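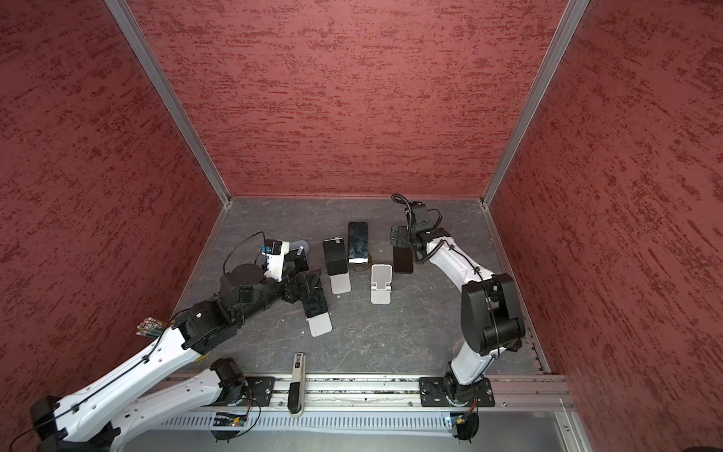

Red walls on three sides, with a dark gray floor.

Household Tips: Keeping Scammers Away From Your Kitchen Table

Most fraud reaches a home through the phone, the mailbox or the front door, and most of it can be stopped with a few habits that cost nothing. The tips below came in from readers of the Sitetside home pages over the winter. We trimmed them and put similar ones together.

By the phone

Tape a card next to the phone with the real numbers for your bank, your card company, the power company and the pharmacy. Copy them from the back of the card or from a paper statement. Don't copy them from a text message or a search result.

If a caller says there is a problem with your account, hang up and dial the number on the card. Use a different phone if you can, or wait a few minutes before you dial on the same landline. A real bank employee will not mind.

Never read out a code that was just texted to you. The code is what the caller is after.

Turn off the part of your voicemail greeting that gives your full name. "Please leave a message" is enough.

Caller ID can be faked. A reader in Rallard had a call that showed her own branch's name on the screen, and the man on the line knew her street. He wanted her to move 2 payments into a "holding account." She hung up and called the branch, which had no record of any call.

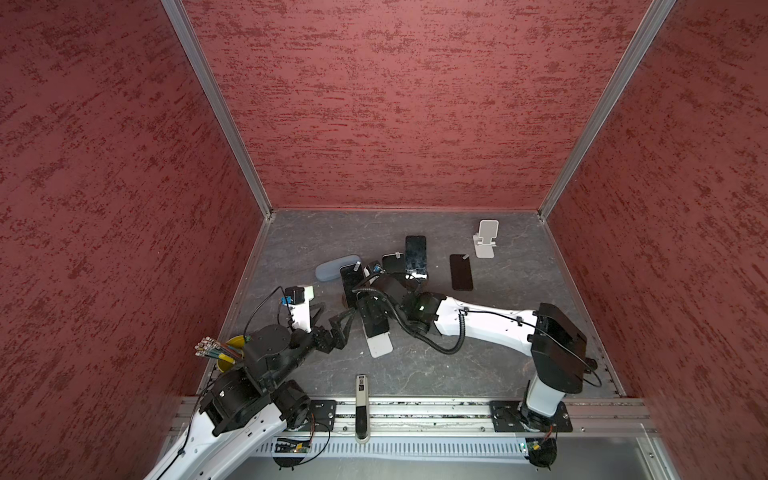 Gift cards come up again and again. No bank, court, tax office or utility takes payment in gift cards, and neither does anyone's grandson. If you are told to go buy them and stay on the line while you do it, put the phone down and tell the cashier what happened.

Paper and mail

Shred anything with an account number, a date of birth or a signature. A small cross-cut shredder is fine for a household. Ours cost 40 dollars and has lasted through a lot of old checkbooks. Feed it a few sheets at a time and let it cool if it starts to smell warm.

If you don't own a shredder, soak the papers overnight in a bucket of water, stir them to pulp in the morning and put the lump in the trash. It takes longer than you would think, and glossy paper does not break down well.

Write checks with a gel pen in black. The ink soaks into the paper and is much harder to wash off than ballpoint.

Bring the mail in the same day. In December, when more cards and checks are in the mail, take outgoing envelopes inside the post office instead of leaving them in the box with the flag up.

Read your statement line by line. Thieves often test a card with a very small charge before they try a large one. One reader let a charge of 116 cents go by because it looked like a parking fee, and the next one was for a television.

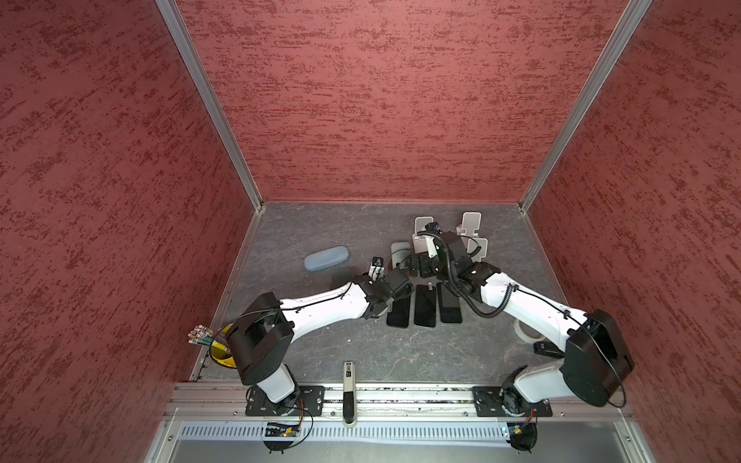
Two white-and-black arms above the work surface.

At the door

You don't have to open the door to someone who says he is from the water company. Ask for a name through the door and call the company yourself. Keep the chain on while you do.

Be careful with roof and driveway crews who have "material left over" from a job nearby. Get a written price, ask for a license number, and sleep on it. The Imine neighborhood had a run of these last spring — all cash up front, and no work done.

A sticker that says "No Soliciting" won't stop a thief, but it gives you an easy thing to point at.

If it has already happened

Call the bank first, then the police, then the credit bureaus to ask for a freeze. A freeze is free and can be lifted when you need a loan.

Write down what was said while you still remember it, with the time of day and the number that called. Save texts, envelopes and receipts in one folder. Don't delete anything, even if it is embarrassing.

Expect a second call. People who have lost money are often contacted again by someone who offers to get it back for a fee. Treat that call like the first one.

The Wattanapong Library has a printed card with spaces for your bank and utility numbers, sized to fit inside a cabinet door. Ask at the front desk.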